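Workshop notebook, June
Glaze tests, matte white range, second round

Kiln came down to 58 overnight so I cracked the lid at smoko and had everything out before lunch. Very happy with this load! Best one since we moved the kiln to the back wall.

Quick recap for whoever picks this up after me. We've been chasing a warm matte white that doesn't feel like chalk when you run a nail over it. Round one was the Reltgate base straight out of the bucket, fired to 1,204 with no hold, and it came out glossy on the inside curves and dry on the rims. Pretty from across the room, horrible to eat off. Round two is the same base with a bit more clay in it and a much slower cool at the top end.

What I did this time:
Sieved everything twice. The first sieving left a surprising amount of grit behind, so please don't skip the second.
Bisque to 1,068, slow through the early stages, vents open until the steam stopped.
Glazed by dipping, count of three, then a quick wipe of the foot with the yellow sponge.
Glaze fire to 1,204 again so I was only changing the one thing, then a slow drop with the controller doing the work.

Two different clay bodies in the load. The Penner is smooth and throws like butter but it slumps if you look at it sideways. The Renaden is coarser, holds a wide rim beautifully and goes a lovely biscuit colour where the glaze breaks. I had my money on the Penner. I was wrong, and I'm delighted about it, because the Renaden is cheaper and we've got a stack of it under the bench.

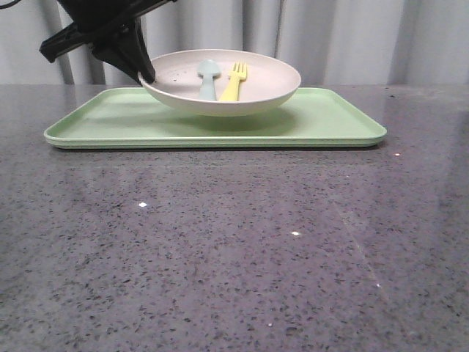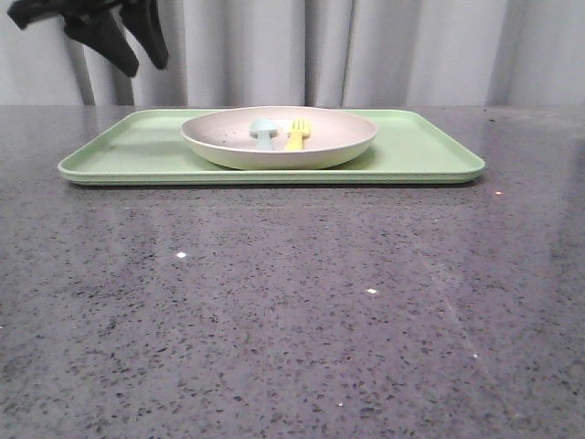
Specking is the thing I most want to sort out before the next firing. There are at least three places it can come from: iron in the clay body, rust off the sieve frame, or crud falling from the kiln lid. The lid sort tends to sit proud and you can feel it with a fingertip. The iron sort sits under the glaze and bleeds a little at the edges. On an off-white like the deep plate with the kids' cutlery in it, even a few tiny dark specks on the inside show up, and I go back and forth on whether I like them. On a big serving bowl I think they're gorgeous. On a dinner set, where people want eight the same, maybe less so. Plan is to run a magnet through half the next bucket and leave the other half alone, then fire them side by side on the same shelf.

The slow cool is a winner. I ran tiles at the top, middle and bottom of the kiln and all of them came out with the same soft surface, which never happened in round one. Bottom shelf is a touch warmer in colour. I don't mind it, but don't split a set across shelves.

Spoon test: scraped a stainless teaspoon back and forth across one tile from each clay. Grey marks on both. On the Renaden they came off with a wet cloth and a dab of bicarb. On the Penner they needed proper scrubbing and I can still see a shadow when I tilt it to the window. So that's another point to the Renaden.

Lemon test is on the sill now, a slice on each tile under cling wrap. Will check tomorrow and write it in the margin. If someone moves them, please keep the tiles in order, the pencil on the backs is faint.

One small disaster. A tile on the middle shelf had glaze on its foot and stuck fast. My fault, I rushed the wiping. Took a flake of kiln wash with it, so the shelf wants grinding and a fresh coat before anything else goes on it. Goggles are on the hook.

Made up a fresh batch of the new recipe, 400 grams dry, in the tub marked Clutari 2. It needs to sit overnight. It'll look too thick in the morning, so stir it properly before adding any water. I thinned the last lot straight away and ended up with dishwater.

Next time:
Magnet split as above.
Try a longer dip on the rims, they're still a bit thin.
One tile with the glaze poured, just to see.
Ask the supplier if the next lot of Renaden is from the same pit.
New cones, we're down to the last few in the box.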